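Tuning grasp detection for transparent containers in Collent

Stock thresholds in Collent assume an opaque object. Clear plastic returns holes and false depth, and the grasp state flips between HELD and EMPTY while the fingers are closed. The steps below apply to release 2 and later.

1. Stop the planner and open the grasp profile.
2. Set depth_weight to 0. The detector then relies on finger position and motor current only.
3. Set hold_window to 300 ms. Shorter windows trigger on the flex of a thin wall.
4. Lower close_force one step at a time until the wall no longer buckles at the grasp point.

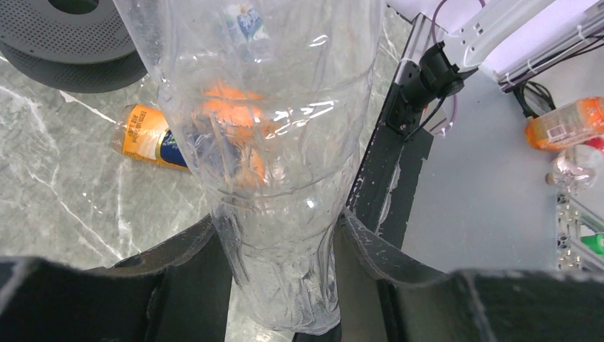
Keep the wrist stream open during step 4. Background color refracted through the wall can be segmented as a separate object, so mask the region between the fingers before you restart the planner.

5. Run 11 grasps and export the log.
6. Compare commanded and measured finger width. If the gap grows during a hold, the object is slipping; raise close_force by one step and repeat.

Arash Bagheri's script in the tools folder plots both widths on one axis. It expects the CSV export and fails on the binary log.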